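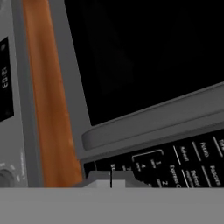 Is 3,867 generated microwave runs worth more than 87 real ones?

Posted by TrallbridgeTinkerer, Sun 24 May

I help run a small workshop and we've been trying to get an arm to put a bowl in a microwave. In February we recorded 87 runs by hand on the actual bench, steering the arm ourselves, and it took ages. Now one of the others wants to drop all that and use a package called Flirik, which takes a few recorded runs in a simulated kitchen and stretches them into thousands. Our trial gave us 3,867 files out of 37 originals.

I'm not convinced. It looks to me like the same 37 runs wearing different hats. The folder is huge and everybody is very pleased with it, but when I open files at random I keep getting the same swing of the elbow and the same pause before the bowl goes in. The sales page says "unlimited variety" and I have never yet seen anything unlimited that was.

Has anyone trained on this sort of thing and then tried it on a real arm? Please don't just paste the manual at me, I've read it. We only have the one graphics card, so I can't simply train on everything and see.

Sorted by: most helpful

prasertsri_bench

You're right to be suspicious, though I wouldn't bin it. We did much the same with the Prasertsri kitchen set, which has several kitchens to choose from, and the honest answer is that the count tells you next to nothing. What you want to know is what was allowed to change between one run and the next. 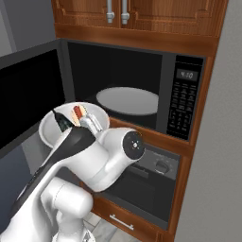
Start position is the first thing I'd check in your 3,867. Most stretching tools shift the objects a little and bend the original path to suit, so the arm always comes in from the same side with the same habits. Look at a run like this one, with the door right open and the bowl held at a slight tilt with things in it. If the person who steered the original tilted the bowl, every copy will have a tilted bowl. Your model will learn that a tilt is part of the job. It may be harmless in a simulator. Try it with soup.

What we did, in case it's any use:

Sort the files by which original they came from. If your tool doesn't write that down, complain to whoever makes it.

Keep no more than 5 copies of each original for the first training go. Test. Then add more and test again. Ours stopped improving long before we ran out of files.

Hold back whole originals for testing, with all their copies. We didn't the first time and got lovely scores that meant nothing at all, as the model had already seen near twins of everything in the test.

Keep your 87 real runs. Mix them in at the end, or train on the generated lot first and finish on the real ones. We had better luck with the second but I wouldn't swear to it, we only tried each once.

And watch a good number of the runs yourself, at normal speed, all the way to the finish. It's dull work. I'd still trust an afternoon of it over any chart the package draws for you.
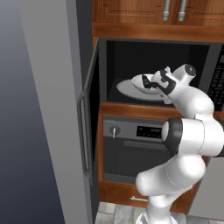
Checking the "success" label

This is the bit that caught us out, so I'm giving it its own heading. Find out exactly what the package counts as a finished run. Ours said success when the bowl was inside the microwave. It said nothing about whether the gripper had let go. In the still I've put up, the fingers are at the rim of the bowl and the bowl is on the plate, and from that alone you can't tell whether it's being set down, picked up or just leaned on. Our label didn't care either way. We had a fair pile of "good" runs that ended with the arm still in the oven up to its wrist.

We added two rules of our own: the gripper has to be clear of the bowl, and the bowl has to stay put for a second afterwards. That threw out far more files than I'd have liked. The package's own figures didn't budge, obviously, as it was still marking its own homework.

Edit: someone messaged to ask whether shutting the door should count. Depends what you told it the task was. Pick one and write it down before you filter anything.

brisora_fan

just use Brisora, it does all this for you. we never had to look at a single file and ours works fine

TrallbridgeTinkerer (replying to brisora_fan)

Works fine on a real arm, or in the simulator it was trained in?

brisora_fan

simulator. haven't got an arm yet

oldkettle

Agree with the long reply apart from one point. Training on the generated runs first made ours worse - it picked up a stiff sort of approach that the real runs never quite shook off. Mixing from the start was better for us. Different arm, different gripper, so take that as you like.

Also check your cameras. Our simulated wrist view had the gripper taking up a big slice of the bottom of the picture and the real one was mounted higher up and hardly showed it. We blamed the data for weeks. Put the two views side by side before you train anything, and if they don't match, move the simulated one, it's free.

TrallbridgeTinkerer

Thanks both. I've sorted ours by original and nine of the 37 account for more than half the files, so that's the first argument for the next meeting. I'll check what it calls success tonight.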